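Gonwood > Shared Kitchens > Reports to Funder

Progress report, fruit table pilot
27 April 2019

The February grant paid for a fruit point at the Gonwood building: a white table against the wall, a black wire shelf unit with a wooden base, and a yellow plastic basket to go in front of it. The furniture is in place. Whether it was worth buying is a harder question, and I don't think we can answer it yet.

Of the $1,704 awarded, 87 percent is spent. Most went to Jekitz for tables and shelving. The rest is held back for fruit, and I would like to keep it held back until we have settled what the shelf is for.

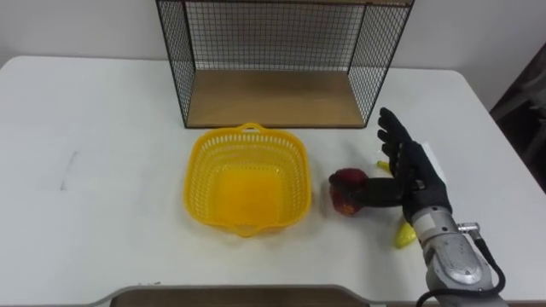 The original plan had fruit stored on the shelf and moved to the basket each morning. I doubt this needs two pieces of equipment. The basket has handles and slotted sides, it is easy to lift, and it could sit on the table by itself. The Flarnano plan called the shelf "essential to flow." I have asked twice what flow means for apples and bananas and have not had a clear reply.

We sent a short survey to tenants and got 43 forms back. Most said they liked the idea of free fruit — hardly a surprise — but only 5 said they would walk to another floor for it. I would not build a second site on those numbers, whatever the Ghumman proposal says. 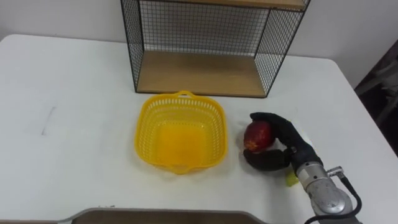 One tenant wrote on the form that the shelf should stay, as fruit left in one deep pile bruises at the bottom and then no one wants any of it. That is a fair point, and we will try bananas on the shelf and round fruit in the basket for the next period. I am not asking for more money at this stage.

Gonwood Shared Kitchens | Contact the office | © 2019 | Back to top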